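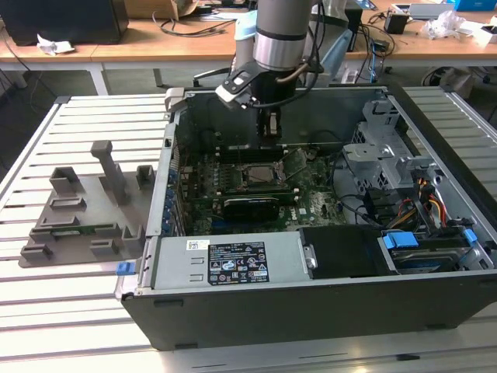 Desktop tower with the side panel removed and the socket lever raised.

Flovalel extends office computer refurbishment service to Wedlow

Flovalel will open a second refurbishment site in Wedlow in July, taking in used desktop computers from offices and schools. The site will handle some 304 machines a month and employ 11 technicians.

Units are logged, wiped and tested before resale. Any that fail are stripped for parts.
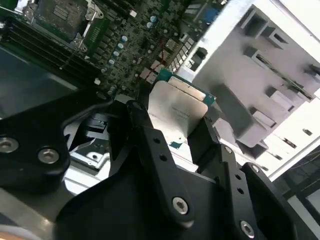 A processor held over a green motherboard.

"Most returned desktops need a small number of parts," said Leonor Peixoto, operations manager. "Stock held on site shortens the repair time." 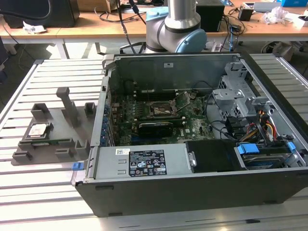

Collection and terms

Collections are free for orders of 20 units or more within 38 miles of Wedlow. Smaller loads may be brought to the Spahić Road entrance. Data wiping records are issued by Nistach, the firm's audit partner.

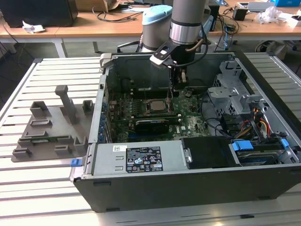 Open tower with processor, graphics card and power supply in place.

Press contact: Špela Kelmendi, Flovalel press office, Wedlow.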